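4.3 家庭场景下的示范采集:散筷入篮

接上一节。桌面刚体任务(杯子、积木、盒子)的数据我们攒得比较快,质量也稳,真正拖进度的是这一类:细长、会滚、外面还套一层透明薄膜的东西。Ralia 数据集里把它单列成一个子任务,叫“散筷入篮”。任务定义一句话能说完:桌上散着带包装的筷子,成双居多,操作者用两只手持夹爪把它们收进一个塑料篮子里,收完为止。不限定顺序,不限定用哪只手,不限定一次夹几双。

为什么选筷子。家里都有,便宜,坏了不心疼。更要紧的是难点都挤在一起了:直径小,指尖对不准就滑开;包装膜反光,而且比筷子本身长出一截,夹到膜和夹到筷身在图像里差别很小,手感差别很大;几双叠在一起的时候,动一双就带动另一双。早期在光面桌上试过一轮,筷子一碰就滚,采集员大半时间在追,后来改成铺毛绒毯子。毯子带来别的问题(见下),但至少东西肯待在原地。

场景布置。圆桌,铺毯,篮子放在桌子靠里的一侧,筷子撒在操作者和篮子之间(图 3)。撒法没有规定,抓一把松手,落成什么样算什么样。起初写过一份摆放规程,要求角度均匀、间距均匀,执行起来很慢,而且摆出来的样子太整齐,Palard 策略在这批数据上训完,遇到交叉叠放的筷子基本不会处理。规程作废,改成随手撒。作废之前的那部分数据仍保留在 Ralia 里,打了 legacy 标签,训练时默认不读。

房间不清场。这点和很多同类工作不一样,专门说一下。采集在住人的房子里进行,厨房该是什么样就是什么样,台面上的瓶子、盆、收纳柜都不动。理由简单:部署时也不会有人替机器人收拾。背景杂乱对手持相机的视角估计其实有帮助,纹理多,特征点好找;真正麻烦的是窗。白天窗户过曝,自动曝光跟着往下压,桌面就暗了,毯子的颜色也跟着变。试过拉窗帘,采集员嫌黑,而且拉上之后又得开灯,灯的位置偏,夹爪自己的影子落在筷子上。最后没拉。改成锁曝光,以桌面为准,窗那一块让它白掉。

双手分工也没有硬性规定。标注阶段回头看,多数人会自然形成主手和副手,主手夹,副手按住毯子、拨开叠在上面的那双、或者只是停在旁边等。副手停着的时候也在记录,这部分要不要进训练集争论过一阵。结论是进。删掉以后策略学到的副手动作会很“忙”,没事也要动一下,碰倒篮子。保留的话副手会安静得多。

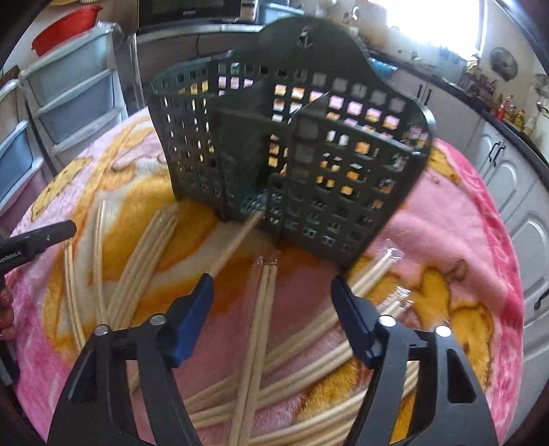 下面讲采集流程,尽量按实际做的顺序写,和规程文档里的写法略有出入,以这里为准。

开机,两只夹爪分别对零。对零就是完全合拢再完全张开,各停一下。开度读数漂移是老毛病,换指尖垫之后尤其明显,所以换垫必须重新对零,不能沿用上午的。然后两只夹爪同时对着桌面慢慢转一圈,给定位建图用。这一圈不要快。快了图像糊,后面整段轨迹的尺度都会飘,而且当场看不出来,要到 Tomoana 里回放才发现,那时候桌子都收了。

建图完,手回到起始姿势,双爪张开,停住,语音报任务名,开始。中途掉了筷子不用停,掉在桌上就继续夹,掉到地上就不管它,收完桌上剩下的即可,结束语里报一句“有落地”。中途说话、有人走过、手机响,都不停。唯一需要停的是夹爪本身出状况:指尖垫脱落、线缆绊住、读数卡死。停了就整段作废,重新撒。不做拼接。

每一次撒筷之后连续做 3 遍任务?这是最初的设计,为了省布置时间,做完把筷子拿出来按大致原样放回去在做。实践证明没人放得回原样,而且第二遍以后采集员对每双的位置已经很熟,轨迹明显变短、变直,示范里找东西、犹豫、试探的成分都没了。这些成分恰恰是策略需要的。后来改成撒一次做一遍,布置时间多一点,认了。

采集员共 6 人,都不是机器人方向出身。培训时间很短,讲清楚两件事:一是动作不要抖,想好了再下去;二是眼睛看指尖,别看篮子。第二条听着奇怪,是从失败片段里总结出来的。人夹住东西以后视线会马上跳到目标处,手腕跟着转,腕部相机就丢了指尖附近的画面,后面偏偏又是最容易滑脱的那一小段。提醒之后改善很多,但人累了又会犯。所以有了休息规定,做一阵歇一阵,具体多久由采集员自己定,不设指标。设过指标。数量上去了,抓取动作越来越潦草,撤了。

Arwel Mathias 在内部评审里提过一个意见,认为应当统一抓取位置,全部夹筷身中段,这样重心稳,入篮时不容易歪。我们试了。中段抓取单次成功率确实高,可桌上一旦有交叉,中段往往正好压在别的筷子上或者被压着,要先拨,拨的动作每个人都不一样,一致性反而更差。折中下来只给建议,不作要求:能夹中段就夹中段,夹不到就夹露出来的地方。数据里抓取位置的分布因此比较散,这一点在 4.5 节的分析里会看到,属于有意为之。

关于毯子。毛绒面的好处前面说了,筷子不滚。坏处有几条。指尖下压时毛会塌,表观高度和实际接触高度差一截,依赖深度的方法在这里吃亏。夹起时偶尔会连毛一起夹住,毯子被提起一个角,旁边的筷子全部移位;这种情况我们保留,标为“带起”。还有颜色。毯子印着大块图案,暖色为主,白、橙、金黄都有,浅色木筷落在浅色区域上对比度很低,单帧看有时连人都要找一下。包装膜这时候倒成了线索,反光点会随视角移动,筷身不会。我们怀疑策略学到了这个,做过一个很粗的验证:去掉包装的筷子放在浅色区域上,成功率掉得厉害;放在深一点的区域上,掉得不多。样本太少,不作为结论,写在这里供参考。

关于篮子。选的是带网孔的深色塑料篮,轻。轻有轻的问题,夹爪蹭到篮沿它就走,走远了下一次入篮的位置就得重新找。有人提议在底下垫防滑片或者直接粘住。没采纳。家里的篮子就是会动的,策略应当看着篮子放,不应当记着篮子放。代价是入篮阶段的失败片段多了一些,其中相当一部分是筷子横着搭在篮沿上,一头在里一头在外。算不算成功?我们的判定是松爪后不再碰它,它自己待住且大半在篮内,算;否则不算。Indow 组沿用的是更严的标准(全部在篮内),两边数据合并时以严的为准重标了一遍。

网孔还有一个没预料到的影响。毯子的颜色会从孔里透出来,分割模型经常把篮子切成碎块,或者干脆把透出来的那一片归给桌面。标注阶段只好手工补掩膜,非常费工。之后的批次里篮子掩膜改为只标外轮廓,内部不管。下游用到掩膜的只有一个奖励项,影响不大。

筛选。原始片段传到 Tomoana 之后先过自动检查,再过人工。自动检查看的东西很朴素:两路视频时间戳是否对齐,开度曲线有没有断,定位有没有跳变,片段是否短得离谱。短于 20 秒的直接退回人工看,正常收完一桌不可能这么快,一般是误触结束键。人工这一关主要看三类问题。其一,指尖长时间不在画面里。其二,操作者身体或另一只夹爪把目标挡死。其三,手进入画面直接碰了筷子。第三类必须删,没有商量。手碰过的片段里,筷子会在没有夹爪接触的情况下移动,策略会从中学到莫名其妙的因果。另一只夹爪和握着它的手出现在画面边缘是正常的,双手任务避免不了,只要没碰目标就留。

关于遮挡再补充一点。腕部视角里,另一只夹爪经常从侧面伸进来。训练初期担心策略把它当成障碍物或者目标的一部分,做过遮罩版本,把另一只夹爪涂掉。结果双手配合变差,两只爪会往同一双筷子上凑。撤掉遮罩以后好转。看来知道另一只在哪里是有用的信息,哪怕只露出一截。这个对比只在本子任务上做过,别的任务没试,时间不够。

通过筛选的有效示范约 400 段,其中有“带起”标签的、有“落地”标签的都算在内。没有按采集员均衡,谁有空谁多做。事后检查过按人划分的验证集,留出一个人、用其余人的数据训练,性能有下降但方向一致,没有出现换个人就完全不会的情况。个人风格主要体现在接近阶段:有人喜欢从高处直着下来,有人贴着毯子平推过去。平推的在毛绒面上容易带起,在光面桌上反而更稳。两种都留着。

标注粒度。每段切成接近、对齐、闭合、抬起、转移、松开,外加一个兜底的“其他”。边界由开度曲线初定,人工微调。闭合和抬起之间的边界最难定,细长物体经常一边闭合一边已经在抬,两个标注人给出的时刻对不上。后来索性允许重叠,训练时按软标签处理。对齐阶段有时会反复,指尖下去、觉得不对、退回来、转一点、再下去,这种退回不单独切,仍归对齐。曾经单独切过,叫“重试”,结果标注人对什么叫重试理解不一,取消。

包装膜相关的失败单独拿出来讲。典型过程:指尖合上,开度读数显示夹到了东西,抬起,膜被拉直,筷子滞后一点才离开桌面,吊在下面晃。有时候晃着也能进篮,有时候膜一滑整双掉回去。从数据角度看,吊着进篮的也算成功,没有删。但策略学了以后会认为夹膜是可以接受的,机器人上的夹持力和人手给的不一样,滑得更多。目前的处理是在这类片段上降权,权重怎么取没有细调,先用着。更好的办法大概是加触觉,手持端和机器人端的指尖垫形制一致,加上去不难,难在读数的标定。留给后面。

从手持端到机器人端的对应。夹爪几何一致,指尖垫用同一种材料同一种形状,相机相对指尖的位置也一致,因此图像基本可以直接用。差别在运动学。人手腕能做的某些姿态机械臂做不到,或者做得到但要绕一大圈。处理办法是采集后做一遍可达性过滤,不可达的小段用附近可达姿态替换,替换比例过高的整段丢弃。本子任务丢得不多,桌面任务姿态比较规矩。丢得最多的情形是去够篮子后面的筷子,人会很自然地把手腕翻过去,臂翻不了。后来撒筷时尽量不往篮子后面撒,算是唯一一条对撒法的约束。

速度的问题。人做得比机器人快,直接回放会超速。我们没有要求采集员放慢,放慢之后动作会变形,停顿的位置也变了。统一在时间轴上拉伸,拉伸后接触瞬间的开度变化也跟着变缓,闭合显得迟钝,所以接触前后的一小段不拉伸。细节见附录。这块实现里有过一个 bug,拉伸段和不拉伸段衔接处速度不连续,机器人会顿一下,训出来的策略也跟着顿。修好之后重新生成了全部数据,旧版本不要再用。

一些没解决的事,列在这里免得后面的人重复踩。光照随时间变,下午靠窗一侧的反光比上午严重的多,我们没有按时段分层。篮子只用了一种颜色,换成浅色或者不带孔的效果未知。毯子也只有这一条。筷子都是浅色木筷,金属筷没试过,估计反光会更麻烦。空篮和快满的篮子在数据里比例不均,后半程篮里筷子多了会互相顶,新放的立不住,这个阶段的示范偏少,策略在这里也最弱。补采计划已经排了,排在衣物类任务之后。

还有单双的问题。任务说的是收筷子,没说成对收,可是包装把两根绑在一起,采集员和策略都默认一次一双。散开的单根数据里有,很少。策略碰到单根时闭合开度偏大,夹不住,会反复尝试,直到超时。简单补了一小批单根示范进去,好一些,但成双的性能略有回落,比例还在调,本节报告的结果不包含这批补充数据。

训练配置与 4.2 节相同,没有为本子任务单独调参。评测时桌面布置沿用采集时的做法,撒筷由没有参加训练的人来做,避免下意识撒成好收的样子。评测中途不干预,篮子被推走也不扶。结果与失败分类见 4.4 节。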